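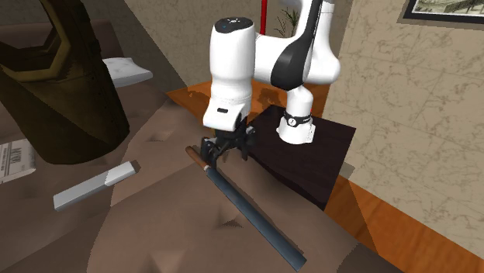
Brown upholstery, with a dark table behind

About Milline

Milline is a small upholstery workshop and evening school in Bedham. It was opened by Vaida Sproģis and Maarja Lepik, who learned the trade together and later worked nearly 13 years for other shops. We repair chairs, sofas and benches for homes, and sometimes for cafes and waiting rooms.

Before we give a price, we like to see the furniture and hear how it is used. A sofa for two dogs needs a different fabric than a chair in the bedroom. If the old frame is good, we keep it - also the springs, when it is possible.

Our beginner course has three evenings. You bring one dining chair with a removable seat and you take it home with new padding and cover. Tools are included, fabric is not. Many students buy theirs at Eglītis in Pridstead, where the remnants are cheap.

In December we make no courses, only repairs. Please write to us early if you need your chairs for the holidays.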